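About Flamell

Small workshop, Dastville, up the stairs behind the tile shop. We make stands, rests and brackets in white plastic, and the printed marker sheets that go with them. That's the whole business really. If you need a thing held at a known height in a known spot, and you need to be able to say afterwards exactly where that spot was, you're on the right page.

We started out with display stands for shop windows. Watches, eggs, one very long order for perfume bottles. Then a measuring firm asked if we could put square black-and-white tags on a base, dead straight, and we said yes before we'd worked out how. Took most of a winter. Now the tagged ones are the bigger half of what goes out the door and the window stands are mostly for old customers (still happy to do them, do ask).

What we make

Pedestals. Angle pieces. Flat marker sheets. Odd jobs.
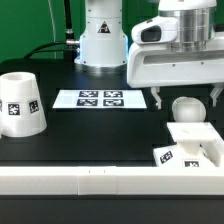 Pedestals are what most people come to us for first. Flat top, short column, wider base, no fuss. Tops can be square or round, and you can have a shallow dip if your thing rolls. Square is the one we sell most. The base is where the tags go, and the usual arrangement is one on an angled face and one on the front near the bottom, same as on the stand with the white ball on it, so there's something to read from more than one side. The sheet is sold seperately: four markers, two by two, on plain white paper. Lay it flat, tape the corners if your table's draughty. It doesn't come laminated, people ask, the shine causes more bother than it saves.

Everything is printed here, then cleaned up by hand with a blade and a bit of fine paper. Tags are cut on the small guillotine and stuck down using a jig. We check each one against a steel rule and a light. If it's out it comes off and goes again. Minimum order is 3 pieces, biggest so far was 400, which filled the landing and annoyed the tile shop.

Lead times – see the orders page, it gets updated more often than this one. Small orders usually go in the same week. Anything over 80 pieces, ring first please, we'll need to clear a shelf.

Names of things

Ranges are called Mendska (the pedestals) and Tomić (the angle pieces and brackets). No great story. Mendska was written on the box the first ones were packed in and it stuck. Tomić is the older range and has had the same part numbers from the start, so if you've got an old one and want another to match, send us the number off the invoice and it will match.

Colour is white. We did try grey and black. Tags need the contrast round them and the white shows up dirt, so you know when to wipe it. Warm water, soft cloth, drop of washing-up liquid. Nothing with solvent in, it lifts the edges of the tags.
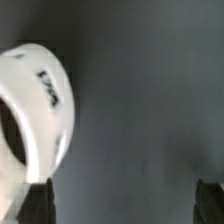 Rounded parts get wiped the same way but go gently over any lettering. We can print your own wording on a piece, capitals work best, black only. Small letters on a curve come out poorly and we'd sooner tell you that now. Send the text typed in an email, not as a photo of a note. Spelling is copied exactly as sent, so read it twice.

Repairs. Yes. A snapped column usually means a new column and not a new stand. Tags that have lifted can be replaced, but post the whole piece back as the new one has to go in the jig. Fresh tags at home never quite line up, we've seen a lot of them.

The angle pieces

Tomić pieces are a flat base plate with a long narrow bar up one side. Corners bevelled so they don't catch on sleeves. They sit best on a dark matt surface, a sheet of card will do. We shipped our 3,000th in January and had cake.

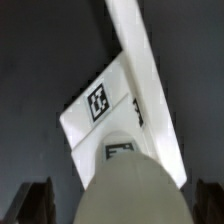

One customer wrote in to say the bevels were the best bit and could we please stop changing the thickness of the plate, as her drawer dividers were cut for the old one. Fair enough. The plate is back to the old thickness and it's staying there. Anyone with a thin one who wants to swap, post it to us, we'll cover the return.

Visiting

By appointment, mornings are better. Stairs are steep, ring the lower bell and wait, the upper one hasnt worked for ages. Samples are on the shelf by the door and you're welcome to pick them up and turn them over. Parking behind the tile shop, left-hand side only.

Page last updated January 27, 2025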